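Jurgita Hunt
3 Jan 2019

New year, same grocery task. A few notes on what we've been doing to the control stack for Astard, for the handful of you who asked.

1/ Over the break I ripped out our old grasp planner. It treated the basket handle like any other object, which was dumb of me. A handle swings, a box doesn't. The new one (I'm calling it Alero, don't judge) plans for the hinge too.

2/ First thing I wanted to look at was the reach. The head looks almost straight down at the table, so the arm blocks a good chunk of its own view. We now mask the arm out using joint angles before anything goes to the basket detector.

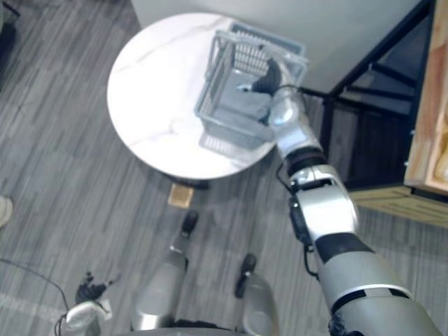 Right gripper down in the basket. Marble top, slatted sides, all the fun stuff for a depth sensor.

3/ About those slats - depth goes straight through the gaps, so the point cloud comes back looking like a comb. Shabani Ogola wrote a little filter that fits planes to the walls and fills them in. It's 257 lines and I love every one of them!

4/ Then there's two-arm planning. Both arms used to share one planner and it would think for up to 14 seconds, then give up. Now the basket arm gets a "keep it level" constraint and its own thread, and the other arm plans around wherever that one is.

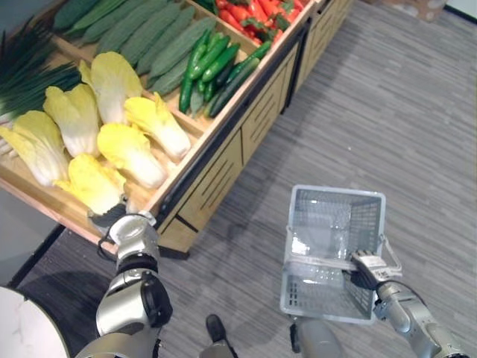 5/ Picking a target from a pile is still the weak spot. Segmentation loves to merge neighbors that are the same color, so you get one giant super-vegetable with a grasp point in the middle of nowhere. I've tried 4 different losses. Meh.

6/ Next up is moving the collision checks off Python (yes, I know, you told me in July). Might clean up the replay tool while I'm in there and put it out - anyone want it?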